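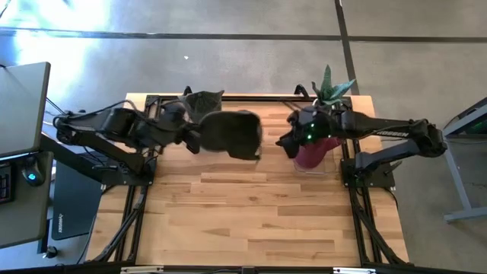 A soft dark grey item above a table of light wood.

Makora starts separate collection of old clothes and household textiles

From March, people living in Makora will be able to put out their old clothes, bed linen and curtains for collection at the kerb. The town council announced the new service on Tuesday. Until now, residents had to take such things by themselves to the recycling yard in Hilar, on the other side of the river, or put them in one of the street containers, which were often full.

The service will be free of charge. It will be run by Gajewski, a family firm which already empties the street containers in Hilar and in the neighbouring village of Pular. The agreement with the firm is for two years and can be made longer if both sides are satisfied.

In the first stage, 984 households will take part. They are all in the old part of Makora, between the railway line and the river. The council chose this area for the reason that most people there live in flats without a garage or a cellar, and many of them do not have a car. The rest of the town should follow in autumn, but the council did not want to give a month yet.

How the collection will work

Each household will get a roll of light blue bags together with a printed calendar. The bags will come by post in the last week before the start. A person who has not got them by then can pick them up at the information desk in the town hall, on the ground floor, next to the office for parking permits.

The bags should be put on the pavement in front of the house on the morning of the collection day, before 7 am. The council asks people not to put them out on the evening before. Bags left outside at night get wet and are sometimes opened, and a wet bag usually has to be burned with the general waste, even if the clothes in it were clean and in good condition.

One bag may weigh up to 15 kilograms. It should be tied with a simple knot and not with tape. If a household has more than one bag, it can put out more, and the driver will leave a new roll in the letter box when he sees that the old one is probably finished.

There will be no collection on public holidays. When a holiday falls on the collection day, the van will come on the next working day. This is marked in the calendar in a darker colour.

What can go in the bag

The firm accepts clothes of all kinds, for adults and for children. Towels, sheets, blankets, curtains and tablecloths are also accepted, as well as hats, scarves, gloves and soft bags made of fabric. Shoes can be given too, but they must be tied together in pairs, because single shoes cannot be sold and it takes the sorters a long time to find the other one.

Things do not need to be perfect. A jumper with a hole in the elbow is welcome, and so is a shirt without buttons. What matters is that everything is clean and dry. Clothes with oil or paint on them should go in the general waste.

Pillows and duvets are a special case. Those filled with feathers can be given at the yard in Hilar, where they are kept apart. Those with a synthetic filling are not accepted anywhere at the moment, and the council says that it is looking for a solution. Carpets, mattresses and pieces of foam also stay outside the scheme and have to be ordered as bulky waste, as before.

Knitted things are wanted

The firm has a special request for knitwear. Hats, scarves and jumpers made of wool are among the few things which can be turned into new yarn at a reasonable price, even when they are too worn to be used again. The fabric is pulled apart into fibres, mixed with some new wool and spun one more time. The colour often stays, so the material does not have to be dyed.

For this process the sorters divide knitwear first by material and then by colour. It helps them if people leave the small label inside with the washing instructions, as it also shows what the thing is made of. Zips, metal buttons and badges can stay where they are. They are removed later.

Knitted things should be folded or rolled before they go in the bag. If they are pushed in together with shoes, the soles leave dirt on them, and dark marks on light wool are hard to clean. Pairs of gloves and socks can be put one inside the other.
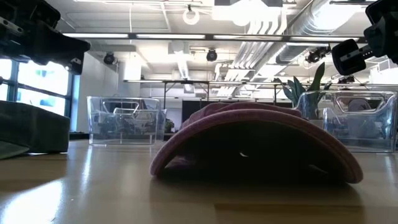
Where the clothes go afterwards

All bags from Makora will be taken to the sorting hall which Gajewski rents in Pular. There the clothes are divided into three groups. The best ones are sold in second-hand shops in the region. The ones that can still be worn but are out of fashion or slightly damaged are offered to wholesale buyers. The last group is cut into cleaning cloths or sent for recycling.

The firm sorted 680 tonnes of textiles last year, mostly from Hilar and from the villages along the river. It says that the hall has enough space for the bags from Makora, at least for the first stage. For the second stage it would like to rent the building next door, which used to be a furniture store and has been empty for a long time.

Some residents have asked if the clothes could also be given directly to people in need. The council answered that this is already possible in the parish house and in the clothes room near the bus station, and that the new collection should not replace them. Both places are glad to receive warm coats, children's shoes and bed linen the whole year. They ask only that people come during opening hours and do not leave bags at the door.

What will happen with the street containers

The old containers in the centre of Makora will stay for the time being. There have been many complaints about them, above all about the one behind the market hall, where people leave broken furniture and kitchen waste. The council will look at the situation again when the first stage has been running for some months. If the kerbside collection works well, the containers in the narrow streets will be removed first, and the space will probably be used for bicycle stands.

The containers in Hilar and Pular are not part of the change. They will be emptied on the same days as now.

Shops and hairdressers

Small businesses cannot use the free service. This was a surprise for some hairdressers and guest houses in the old town, which have a lot of used towels and sheets and had hoped to give them away with the bags of their neighbours. They can make their own agreement with the firm and pay for each collection. The price depends on the weight and on how often the van has to come.

The owners of tailor shops asked for an exception for their fabric cuttings. The council has not decided about this yet. Cuttings are clean and their material is known, so they are easy to recycle, but the pieces are very small and need a different kind of bag. An answer is expected before the service starts.

Repair afternoon at the library

Together with the new collection, the town library will open its ground floor room for clothes repair on one afternoon each month. There will be sewing machines, thread, needles and a box of spare buttons. Visitors can sew by themselves or ask for help with simple work, for example a torn pocket, a loose hem or a small hole in a pullover. It is not a tailor service, and clothes cannot be left there and picked up later.

The room is small, so it is better to book a place. This can be done at the library desk or by telephone during opening hours. Children may come with an adult. People who have a sewing machine at home that they do not use any more are asked to bring it to the library – even an older model is useful if it comes with its cable and foot pedal.

The library also plans a shelf with books about knitting, mending and natural dyes. They can be borrowed in the usual way, and some of the patterns may be copied for private use.

More information

The collection calendar is on the council's website, in the section about waste. A leaflet in large print is available at the town hall, at the library and in both pharmacies in the old town. Residents who are not able to carry a bag down the stairs can call the waste office, and the driver will then ring the bell and take the bag at the door of the flat. This has to be arranged at the latest one day before the collection.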